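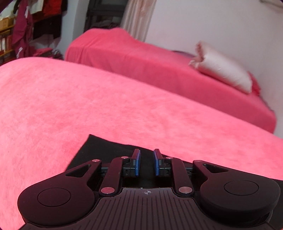 Section 4. Comparing Finger Pads on the Hand-Held Gripper

4.1 Purpose of this section

This section sets out the procedure for comparing two sets of finger pads on the Zareck hand-held gripper. It applies to trials with cloth and other soft goods laid on beds, sofas and similar yielding surfaces. Trials on tables and worktops are covered in Section 5.

The procedure should be carried out by one operator and one recorder. The operator handles the tool throughout. The recorder keeps the trial sheet and does not touch the cloth once a run has begun.

4.2 Before you start

1. Confirm that the camera is fixed to its mount and that both fingers are within its view when the jaws are fully open.

2. Open and close the jaws several times by hand. The two linkages should move together. If one side lags behind the other, stop and follow the steps in Section 8.2.

3. Look at each pivot pin in turn. A pin that stands proud of its link must be pressed home before the tool is used.

4. Check that the small screws below the pads are seated. Use the driver supplied. Do not use a powered driver.

5. Wipe the pads with a clean, lint-free cloth. Fibres left over from an earlier trial will reduce grip and spoil the comparison.

CAUTION: Keep fingertips clear of the link bars while the jaws are moving. The space between the bars and the side arms closes quickly.

4.3 Laying out the cloth

1. Choose a cloth that differs clearly in colour from the surface beneath it. A black cloth on a pink blanket is suitable. A red cloth on a red sheet is not, as the edge is difficult to find in the recording.

2. Lay the cloth flat and smooth it outwards from the middle. At least one straight edge and one corner must be in view when the tool is held in the starting position.

3. Do not pull the blanket tight. The trial is intended to include the give of the bedding.

NOTE: The room need not be cleared. Shelves, hanging clothes and other furniture in the background do not affect the result, provided that nothing rests on the cloth and the operator can move freely along the side of the bed.

4.4 Running the comparison

1. Fit pad set A. Enter the pad code and the operator's initials on the trial sheet.

2. Hold the tool over the cloth with the jaws open and the gap between the fingers empty. Start the recording and keep still until the recorder says "ready".

3. Lower the fingers until the pads touch the cloth. Close the jaws with steady pressure. Do not push down into the mattress to gain a better hold.

4. Lift the cloth clear of the blanket, hold it for a slow count of five, and lower it again.

5. Open the jaws fully before moving the tool away. The recorder enters one of the following: held, slipped, missed, or blanket caught.

6. Smooth the cloth and repeat until 14 runs have been entered.

7. Change to pad set B and repeat steps 1 to 6 with the same cloth, on the same bed, and with the same operator.

CAUTION: If the blanket is caught together with the cloth, release the jaws at once. Lifting the weight of a full blanket may bend the finger mounts -- this damage is not always visible afterwards.

4.5 Reading the results

"Slipped" and "blanket caught" should be kept apart when results are reported. In the first round of trials at Ernville, 363 runs were entered on cloth over soft bedding. Of these, 55 were marked as slipped. Bríd Ó Gríofa, who led the round, found that most slips occurred when the pads met the cloth at an angle, and the instruction to keep both pads level with the surface dates from that work.

Pad sets with a similar number of slips should be run again on a thinner cloth before either is preferred. Softer pads generally take a fold of thin cloth more easily, but they wear sooner. Pads are to be replaced in pairs on both fingers, even where only one shows wear.

4.6 After the trial

1. Stop the recording and check that the file opens.

2. Close the jaws and return the tool to its case with the pads fitted.

3. Send the trial sheet to Aoife Nic Aodha at the Plellomness office. Sheets without a pad code will be returned.

Replacement pads are listed under part 116 in the Gilmartin spares list.

Section last revised: Jan 22, 2022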